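Levum Open Day Recordings – README

Last updated: 2024-12-13
Maintainer: Guido Monti, Cattaneo workshop, Printhorpe

Hello, and thank you for downloading this. The files come from the open day we held at the Printhorpe workshop in December, when we cleared the long bench, put the kettle on and let visitors watch the arm spell words with letter cubes. A good many people asked afterward if they could have the recordings, so I have tidied them up as best I could and put them all in one folder.

What is in the folder

There are 63 recordings, one for each try at a word, and 124 still pictures taken from the wrist camera. Each recording has a small text file next to it with the word that was asked for, the order of the letters and a note from whoever was sitting at the controls. The notes are uneven, I'm afraid. Some of us wrote a whole paragraph and some of us wrote "fine".

How the demonstration worked

We drew a row of squares on a sheet of white paper by hand, one square per letter, and the arm set one cube in each. Visitors picked the word from a list pinned by the door. I did think about printing a proper grid, but drawing a fresh one let the children choose where the row should go – straight across, or slanting, or wherever they fancied – and it gave us a nice spread of layouts to learn from later.
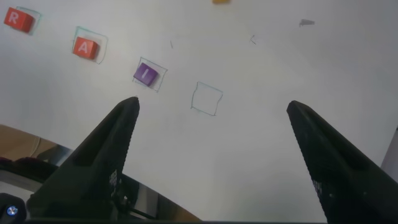 A try was marked "placed" if every cube ended up inside its own square, even if it was turned or sitting off to one side. Touching the line was allowed. If you would like to be stricter than we were (and I can see why you might), the stills should be clear enough for you to do your own marking, and I would love to hear how your results compare with ours.

The arm was steered by a person the whole day, using the Drisska hand controller. Nothing in this folder shows it working by itself, so please don't use these files to judge any automatic system.

Things to know before you use it

The paper was taped down in a hurry and does not lie flat everywhere. The light from the big window changed through the afternoon, and 2 of the recordings have no sound at all, which I have left as they are. Stills are numbered from 1000 upward, so the numbers won't match the recordings. Use the list in stills_index.txt to pair them up.

You are welcome to use everything here for teaching or research. If you do, a line mentioning the Levum Open Day Recordings would be very kind. Corrections to the notes can be sent to me at the workshop – I do read them all, though in the weeks before the holidays I may be slow to answer.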